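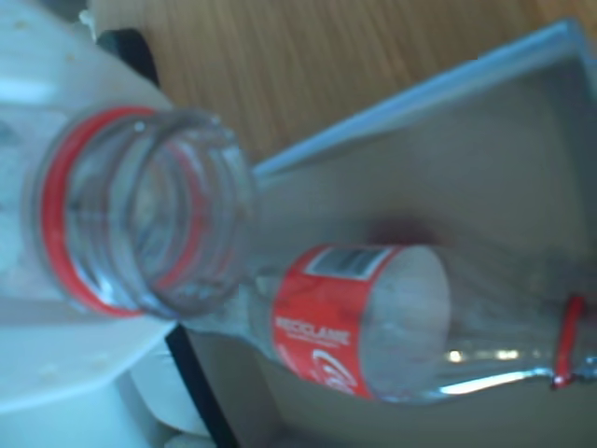
Kisora sorting kit – worth it for a small depot?

vedcombe_pat
6 October 2024
We've had the Kisora kit on trial at the Vedcombe depot and I have to say yes or no to buying it. It's the arm, the white gripper and the sorting software. We give it bottles in a shallow tray and it has to put plastic in one bin and glass in the other. Clear plastic next to clear glass is the hard bit for us. Has anyone run one for longer than a trial?

jadwiga_c
We've had ours since June. Plastic is fine. Glass is slower, and you need to turn the grip force up in the settings or the heavier bottles slip. What are you giving it?

vedcombe_pat
Drinks bottles, mostly with the caps off. PET, and contour Coke bottles, the returnable sort with RECICLAME on the red label. I ran 102 through it and it put seven in the wrong bin, all of them clear plastic lying against glass.

medina_m
Seven out of 102 is poor for that money. A person at a belt would beat it and wouldn't need a tray. We looked at the Midberg one and sent that back as well.

jadwiga_c
Depends on the person and how long they've been stood there. Ours got better after we retrained it on our own bottles. You need about 700 pictures and the software takes you through it. Took me two afternoons.

medina_m
Two afternoons of your time isn't in the price, though.

E. Valdovinos
Does the grey tray with the light blue rim come with it, or is that yours?

vedcombe_pat
Ours. The one in the box was too deep and the gripper kept catching the side.

E. Valdovinos
Same problem here. I told Kisora and they offered 30 per cent off a different tray, so I bought my own too.

jadwiga_c
Pat, ask about the service plan before you sign. The first year is included, then it's £50 a month. Spare finger pads are extra – I've gone through two sets.

vedcombe_pat
Didn't know that about the pads, thanks. I'll ask for the trial to be extended and try the retraining first.

medina_m
Post the numbers when you have them. I still think you'll end up sending it back.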